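Gripper lets go halfway along a zip, no fault logged

Forum: End effectors and gripping
7 replies

gkoller
We have a two-finger gripper opening and closing the zips on mesh covers at the Nirnolero site. The fingers have black pads on the faces and run on plastic linkage arms with brass bushings. For the first couple of weeks it was fine. Since the start of July it has been losing the zip partway along. The fingers report closed, the arm carries on to the end of the path, and the cover is still half shut. No fault comes up, so the next step runs as if the job had been done. Yesterday it dragged a fold of mesh in and tore it.
What I have tried: new pads, slower travel, more closing force. More force made it worse. Controller is a Pano.
Gebhard Koller

tinplate_ed
How many cycles on the bushings? We had something similar and it was play in the linkage. The motor reaches its position, the fingers don't.

gkoller
3,245 on the counter when it tore the cover. The supplier says to inspect at 2,000 and I admit that was missed.

tinplate_ed
Then I would stop there and change them. Plastic arms wear oval round the bushing if it turns in its seat. Take the arms off and look at the holes before you fit anything.

moorside
I don't agree that it's wear. If it was play you'd see it at the start of the zip as well as halfway. Losing it partway says the path is wrong. A cover over something soft never sits in the same place twice and the zip ends up in a dip with the fabric standing up either side. Close on that and you've got mesh between the pads. More force just holds the mesh tighter, and that fits with what he said.

tinplate_ed
Could be both. Worn arms let the tips spread when the load goes up, and the load goes up where the fabric bunches.

R_Bachmann
Whichever it is, the part that bothers me is that the cell carried on. "Closed" from the motor encoder tells you nothing about what is between the fingers. You need a width check after closing and another at the end of the pull. If either is out, stop and call someone. And please tell me nobody is reaching in to free the fabric with the drive still live.
Rosalie Bachmann

gkoller
Fair point. Two people had been doing exactly that, with the cell on hold but not isolated. It is now isolated and locked off before anyone touches a cover, and I have put that in the shift notes.
I will add the width check. I had the arms off this morning and there is slight play on the left one, nothing on the right. Refitted with new bushings from Van Wyk and went back to the original force. This is the approach, with the zip in its crease and the fingers either side of it.

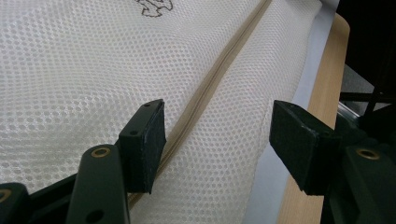

moorside: Those fingers want to come in along the line of the zip, and I'd still put money on the path before the bushings. Try it with whatever is under the cover shimmed so the crease stays put, and log where it lets go each time. If the place moves about, it's the fabric.

gkoller
Will do. I can log 200 pulls by the end of the week.

tinplate_ed
Change one thing at a time though. You've already done bushings and force together, so you won't know which of them helped.

gkoller
Yes, I know. I was under pressure to get it running. The old bushings are in a bag on my desk so they can go back in if it comes to that.

R_Bachmann
Don't run the 200 until the width check is in. Cikura had a cell that was only supposed to be logging and it went through a stack of covers before the shift changed over.

gkoller
Width check first, then. I'll post the log when I have it.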